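Sestik desktop bin, small, with push-button lid

Reviewed by Frans Verstraete
Category: Small storage
Last updated: February

I have a running interest in small lidded containers, mostly as a place for pencil shavings, thread ends and tape backing. The Sestik is the fourth one I have bought for the work table. It replaces a Boersma pot whose hinge pin sheared, and I used it daily for 40 days before writing any of this down.

Construction

Squat body, square in plan with heavily rounded corners. White body, beige lid, thin rim around the lid, one black button at the back edge. The button releases a latch and a small spring lifts the lid to a little past vertical. Closing is manual. The latch engages with a click at moderate finger pressure, and on my unit it has not failed to engage.

Empty weight on my kitchen scale is 153 grams. That is light for the footprint, and it shows when the button is pressed off-center: the body slides on a smooth table. Two rubber dots under the back edge cured it. The maker should fit them at the factory, as Birnance does on its larger pots.

The inside is one smooth cavity with radiused corners and no liner ring. A folded sandwich bag works as a liner if the edge is trapped under the lid. Anything thicker stops the latch from closing.

Cleaning

The lid does not detach. The hinge area collects graphite dust and has to be cleared with a dry brush. The body washes well by hand, but keep water away from the spring, which on my unit shows a faint brown spot at one end. I have not tried the dishwasher and the leaflet is silent on it.

Color match

The lid is sold as "ivory" and the body as "white." The difference is slight under warm light and plain in daylight. Buyers who want a uniform piece should look elsewhere. Mine sits among other pale plastics and the two tones do no harm.

Use alongside open bins

A lidded pot of this size is too slow for anything you reach for often. For that I prefer an open, semi-transparent bin with low tabs on the rim, so the contents can be checked from the side. Things in frequent use go in open storage, and the lidded pot takes the waste. 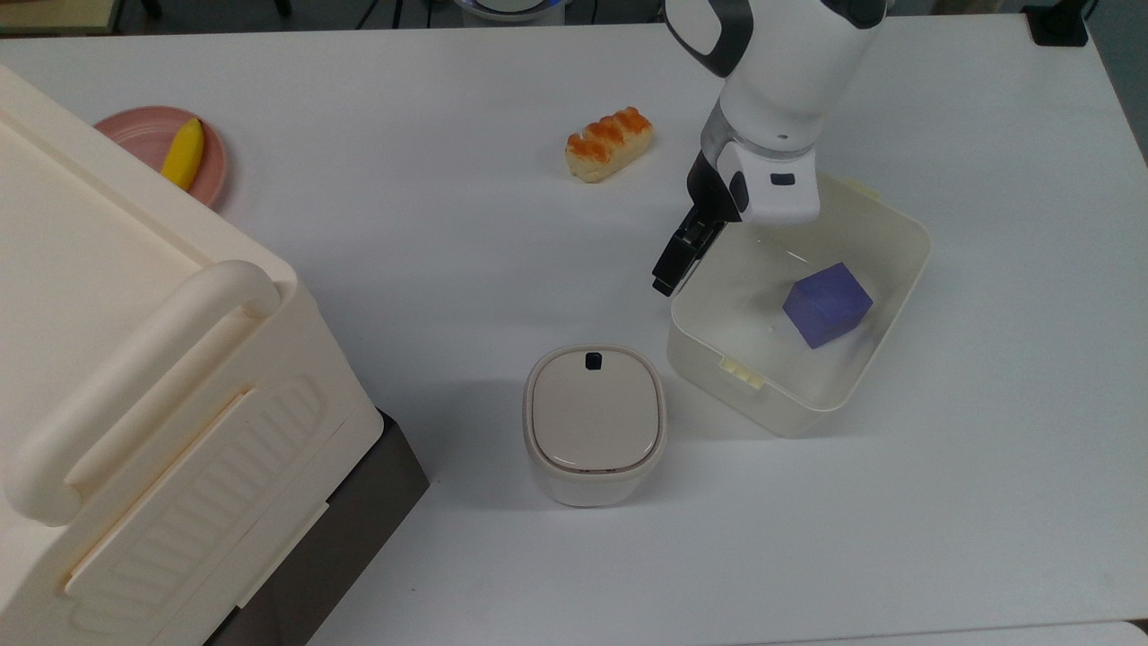
The working distance matters more than I expected. With the pot toward the front of the table, the button at the back can be reached with the index finger while the thumb rests on the lid. Pushed further away, it needs a straight arm and the lid opens toward the wall, where it may not clear a shelf. Measure before buying if the table sits under a cabinet.

Compared with the Arnenine

The Arnenine pot costs about the same and has a lift-off lid with no mechanism. It is heavier, stays put, and has nothing to rust. It also needs two hands, and the lid has to be set down somewhere. For sewing I would take the Arnenine. For pencil work, where one hand is usually holding something, the Sestik is the better tool.

Faults found: sliding base, spot on spring, dust in hinge.
Rating: 4 out of 5 for the latch, 3 out of 5 overall.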